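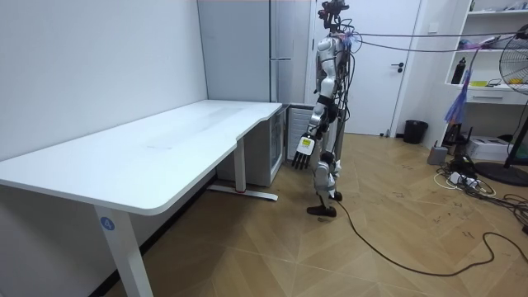 By Tavion Kincaid | Updated 4th May | Filed under: Walking, Perception

Teaching a humanoid to stop at a desk

I love this exercise! Walking up to a desk and stopping at a sensible distance pulls in perception, planning and balance all at once, and you can get a first version going in an afternoon.

You'll need a working walking controller (ours is Koster, but anything that takes velocity commands will do), a depth stream from the head, and a tether. Keep the tether on for all of this, even when things are going well. Especially then.

Step 1. Find the desk edge

Fit a plane to the floor first, then look for a second flat patch parallel to it at desk height. A plain white top is a tough one for stereo depth, so expect holes. I throw away any patch with fewer than 422 points and keep the border of whatever is left. Rounded corners will confuse a straight line fit – use short segments and let them bend.

Step 2. Mask out the robot

Its own hands hang right where you want to look. Project the arm model into the depth image and grow the mask by 2 cm. Do the same for the cables if they swing into view.

Step 3. Pick a stopping pose

Choose a spot 58 cm out from the nearest edge segment, torso square to it. On an L-shaped desk you can get two good answers near the inside corner, and the planner will happily flip between them. Wanda Whitfield fixed this in our code with a small cost for changing your mind, and it's lovely to watch now.

Step 4. Slow down early

Ramp the forward speed down over the last few steps and refresh the goal at 10 Hz. If the edge drops out, hold the last goal for one step, then stop and stand.

Try it in simulation with the desk turned to odd angles before you go near hardware. My config files are in the Jurkel repo under desk_approach, and the reaching tutorial picks up from the same standing pose.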